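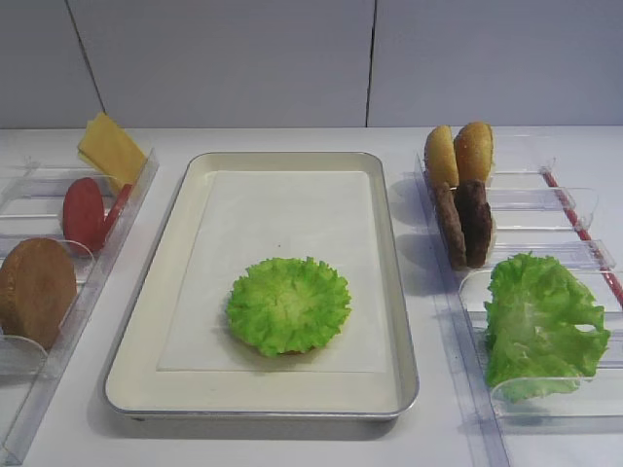

*Attachment 1. Sasto assembly station, fixed camera, lettuce on the paper in the tray.*

**Ticket:** Intermittent failure at the patty stage
**Site:** Urport test kitchen
**Opened by:** Kazimír Danko
**Assigned to:** Hollis Quintanilla, Grivima Support
**Priority:** 3
**Status:** Open, awaiting site

**Reported fault**

The Sasto cell is required to build a plain burger from the two clear holders without help from staff. The site reports that the Sokol controller halts after the lettuce step and raises "item not separated". The fault appears when two patties stand next to each other in the holder. Tomato and cheese are also stored in pairs but fail less often.

**Log**

*November 10, 2020, Danko.* Acceptance run of 100 builds stopped early under clause 4 of the test plan. Grip force raised from the default to 800 on the controller scale. Patties were then picked up, but the edges were marked. Value restored.

*Quintanilla.* Attachment received. Both patties lean in their section of the right-hand holder, and the right one stands slightly taller. The lettuce leaf in the front slot spreads over the curved divider. Please confirm whether the loading guide issued in August is in use at the site. It asks for the leaf to be folded before loading.

*Danko.* The guide is in use. Folding was dropped by the evening shift, as it takes longer than placing the lettuce by hand. Management has asked whether the cell can be said to save any labour on this task.

*Quintanilla.* The question is noted and lies outside this ticket. For the record, the pick routine was tuned on 2,000 trials with rigid samples — soft food was added later and remains under review. Grivima does not at present support unattended use with fresh leaf.

**Interim measures**

- Load one patty at a time.
- Leave grip force at the default.
- Keep a member of staff at the station during service.

**Outstanding**

Site to send the controller log for the halted run. Support to supply a revised patty divider for trial.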